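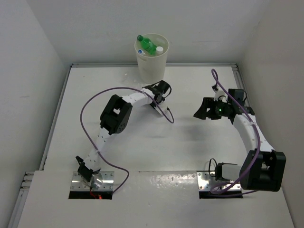
by Yolotzin Alvarado
Posted 2018-12-23 in Short Fiction
854 reads

DEPOSIT

Four in the morning and the bus to Stutbridge was late. Perla had her coat on over her work shirt. One shoe tied. The letter in the pocket, folded so many times it felt like cloth.

Come before Christmas, it said. He won't ask you himself.

No signature but she knew Wenceslao's handwriting, the way the t's leaned over like they were tired. Her father's neighbor. He used to fix their radio.

The bus came. She slept, didn't sleep. Woke up with her cheek on the glass and fields going by, gray, then the Gallegos feed store with its sign still missing the second l. Nineteen years. She'd left in April of 1999 with a gym bag and 3 dollars in change, all of it bottle money. She and her father used to walk the ditch road after the ball games, picking up empties, him with the sack and her with the stick. A nickel each. He never let her skip one. Even the ones with mud in them. Even the ones with a wasp.

"That's bread," he'd say. Holding it up. "Look at that. Bread."

She'd hated it. Girls from school going by in cars. She used to get down in the ditch and stay there til the engine was gone.

Wenceslao was at the stop with his hat in his hands. Older. Well, of course older.

"He's up," he said. "He's been up since two. He thinks I don't see the light."

"Does he know?"

"I told him maybe. I said maybe, Perla, so you could still turn around."

She didn't turn around. They walked. Cold coming up off the road, dogs starting in behind the fences. She wanted to ask how bad and didn't ask. He told her anyway - the lungs, then the stairs, then how he'd stopped going down to the corner.

The door was open a crack. Kitchen smell, coffee and gas. Her father at the table in his good shirt, buttoned wrong, and he didnt get up.

"You ate?" he said.

"On the bus."

"What, on the bus."

"Crackers."

He made a noise. Pushed the plate over. Eggs, already cold, he must have made them hours ago. She sat down and ate them. All of it, every bite, while he watched the window like somebody else was expected.

Then he reached under the table, slow, breathing hard, and pulled out the sack. The same sack, or its grandson. It rattled.

"Store opens at seven," he said. "I can't carry it no more."

"I'll carry it."

"You never liked it."

"No," she said. She was already tying the other shoe. "Get your coat, Papa."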